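Suche Suchbegriff eingeben … Los

Kategorie: Arbeit & Alltag / Fragen aus der Belegschaft

Troltano in der Teeküche: häufige Fragen

Seit November spült bei Tarkard ein Roboter mit. Die Fragen dazu kamen schneller als er. 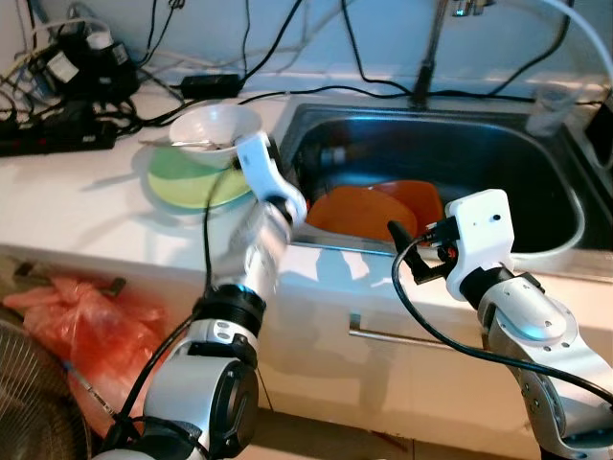 Fällt deshalb eine Stelle weg?
Nein. Die Küchenkräfte behalten ihre Stunden und machen jetzt mehr Ausgabe. Das steht so in der Betriebsvereinbarung, Seite 1.

Muss ich mein Geschirr noch selbst wegräumen?
Ja. Auch vorher hat es niemand vom Schreibtisch abgeholt.

Wie viel schafft er?
Rund 100 Teile pro Schicht. Der Prospekt sprach von 400.

Wer hilft, wenn er stehen bleibt?
Durchwahl 303. Bitte nicht anschieben.

Kommt er auch nach Stidgate?
Dort wird noch über die Steckdosen verhandelt.

3 Kommentare · 12-mal geteilt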